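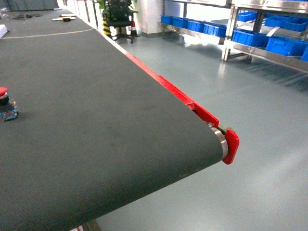

The Belt Has to Be Boring: A Talk With the Woman Who Keeps the Conveyors at Plisari

Monday, April 19, 2021
By the Stotham Workshop Letter

She asked me not to print her name. "Write about the belts," she said. "People in the building know who I am, and the others don't need it." So in this text she is only the technician. She has looked after the conveyors at Plisari, a small sorting and packing firm at the edge of Stotham, for a little more than six years, and before that she repaired bakery machines in another town.

I came with a list of questions about motors. She put the list aside very politely and began with the fabric.

"Everybody asks about the motor," she told me. "The motor is a closed box. If it stops, I call the supplier. But the belt I can read." The belt with the red rail is dark gray and has a fine ribbed surface, and it carries marks of dust and light scuffs. I asked if these marks are a problem. She shook her head. "Pale dust, this is cardboard mostly. I wipe it. A scuff I touch with my finger. If my nail goes in, I write it down. If my nail slides over, I leave it in peace."

She writes things down in a paper notebook, one page for each belt. When I visited, the notebook was at page 52. The early pages are from January, when the hall was arranged again and the conveyors were put in new positions. She remembers that month without love. Each belt had to be leveled from the beginning, and the floor is not so flat as it looks.

"The floor is beautiful," she said. "Smooth, shiny, you can see the lamps in it. Visitors like it very much. But it falls a little to the drain, and a conveyor doesn't like to stand on a hill. If one leg is lower, the belt starts to walk."

To walk is her word for when a belt moves slowly to one side. She explained it to me with a strip of paper and two pencils, and I must admit I understood it only the second time. The belt goes around a roller at each end. If the two rollers are not parallel, the belt travels a bit sideways with every turn, until it rubs on the side rail. Then the edge becomes hairy, as she says, and after some weeks there are threads in the bearings.

"The red paint helps me," she said. "On red I see everything. If there is gray powder on the inside of the rail, the belt was rubbing. I don't need an instrument for this."

The metal roller at the discharge end is the part she likes most to talk about. It is the place where the belt bends down and turns back underneath, and where the boxes leave. She cleans it with a dry cloth and, when there is glue from labels, with a plastic scraper. Never with a knife. One of her first tasks at Plisari was to replace a roller that somebody had cleaned with a knife, and the scratch had caught the belt again and again at the same point.

I asked how she knows that the tension is correct. She was silent for a moment, then laughed.

"You want a number. In the manual there is a number. I lift the edge in the middle with two fingers, and I know if it is right. But I learned the number first, for a year. A young person should not start with the fingers."

We also spoke about the seam. Every belt of this kind is a long strip joined into a ring, and the join is, in her opinion, the only place where a good belt gets old. On the gray belt there is a thin white line across the surface, and she uses it like the hand of a clock. She stands at one side, waits until the line passes, and counts until it comes back. If the time becomes longer and nobody has changed the speed, the belt is slipping on the drive roller.

"It costs me 2 minutes with coffee," she said. "In all these years it warned me three times. For such a price I will always do it."

Behind the end of the line stands a rack of stainless steel with blue plastic bins on its shelves. I supposed they were for goods, but they belong to her work. One is for clean cloths, she told me, another for bearings that are still in paper, and one she calls the hospital, for parts that could perhaps be saved. The bins came from Seltura, who sell shop fittings in the next street. She wanted all of them in one color. "If I give colors, then people learn the colors and stop to read the labels. Then a new person comes and puts everything wrong."

What does she do when a belt must really be changed? For this a fitter comes from MacLeod, the company that delivers the material, and they do it together in the evening. The old belt is cut, the new one is pulled through behind it, and the ends are joined with heat. After this she wants the belt to run empty for 24 hours before the first box. The production people do not always agree. Last year they gave her one night, and she spent the following morning on her knees with a wrench, correcting the roller by a quarter turn, waiting, correcting again.

"A quarter turn, and then you wait," she repeated. "This is the difficult part of the job, the waiting. A new colleague turns, sees nothing, turns more. Then the belt runs away to the other side and he chases it the whole day."

Before I left, I asked if there is something she would buy if the firm gave her money. I expected a laser tool, or a better desk. She thought about it while she folded her cloth.

"Adjustable feet," she said. "Good ones, with a wide plate. For every leg in this hall. It would be over 70 pieces, and I asked already. They said in autumn maybe."

Then a delivery came, and she went to look at it.

Comments (4)

beltandbraces
The fingernail test is what I was taught too. For rubber belts it doesn't work so well, just so people know.

Marnie_K
Please ask her what she uses for label glue when the scraper isn't enough. We have a roller that looks like a candy apple.

oldpackhouse
Timing the seam is a great tip. I put a paint pen mark on ours this morning, the real seam is too hard to see.

night shift reader
I hope she gets her feet in autumn.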